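Clirnel on campus: gallery

3/29/25

Welcome to our outdoor gallery! Clirnel is our go at teaching a mobile robot to find its way by sight alone, with no map and no satellite fix. Chenxi Liao started it on the Revham corridors, and this spring we finally took it outside, which has been a joy.

The model was trained on 2453 short drives, every one of them steered by hand. At each step it gets the current view plus a picture of the goal, and it has to say where to roll next and how far off the goal still is.

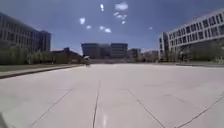
Distance is the part we're most excited about! Indoors the model leaned on door frames and skirting boards, and we wondered what it would find to hold on to in a big open space. Paving, for one thing. The dark joints between the slabs all run together towards the building with the steps, and when we blanked out the ground in 874 test views the distance guesses got much worse. Trees and far-off rooflines helped a lot less than we'd expected.

We ran the same test with 2 goal pictures per drive, and the second one helped most on long straight stretches. Diter, our older method, is still better at tight corners (we're working on it!). More pictures to come in June.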